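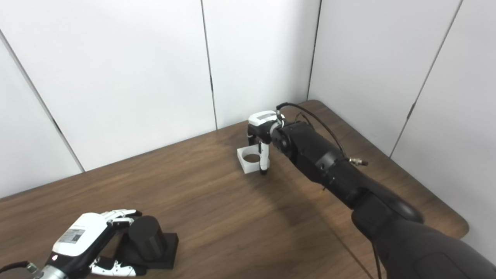

Ghazala Bukhari objected, after reading the first draft of this section, that a table with a rounded corner has no true corner for the purpose of measuring, and that all distances should be taken from the straight edge instead. We accepted the remark, and the values given below were calculated again in this way. The differences were small for objects in the middle of the table, but for objects near the wall they changed the order of two of the conditions.

Figure 3. Tabletop in the corner of the room, with the small white holder and the black cylinder on its rectangular base.

3.2 Table surface and resting places

The Trotholm room was chosen for its plain background. The walls behind the table are made of tall white panels, and the thin dark seams between them are the only vertical lines near the work area (Figure 3). In the earlier room at Mindley there was a patterned curtain, and several participants told us that they used the pattern to remember where a thing had been standing. We wished to reduce such help, although the seams can of course serve in the same manner.

The table is wooden, of a medium brown colour, and its grain runs lengthwise. We mention the grain because it became important in the interviews. Of the 41 participants, many said that they put an object down "along the line" and corrected its position when it did not look parallel. For the black base, which has straight sides, this habit is easy to follow. The white holder is also square, but it is much smaller, and the round opening in its top draws the attention away from its sides. Participants turned it less often and seemed to be content when the opening was facing up.

A second property of the surface is its gloss. Near the centre the table reflects the light, and the wood looks slightly paler there. We did not cover this area. In the February sessions we recorded 488 placements in total, and in 261 of these the object was put outside the glossy area, even when the shortest way from the participant's seat led directly to it. We can not say if this is avoidance of the glare or only a preference for the sides of the table. Vincze, in his comments on the pilot, favoured the second explanation – he had noted the same preference on a matte surface.

Before each session the table was wiped with a dry cloth and left for 10 minutes. No tape or pencil mark was put on the wood, and the starting positions were checked with a card template which was afterwards taken away. The template had to be renewed once during the study, as its edges had become soft. Placements made with the worn template were kept in the data, but they are marked separately in Table 4.

The question of colour contrast is treated in Section 3.3. There the white holder and the black cylinder are compared on the same wood.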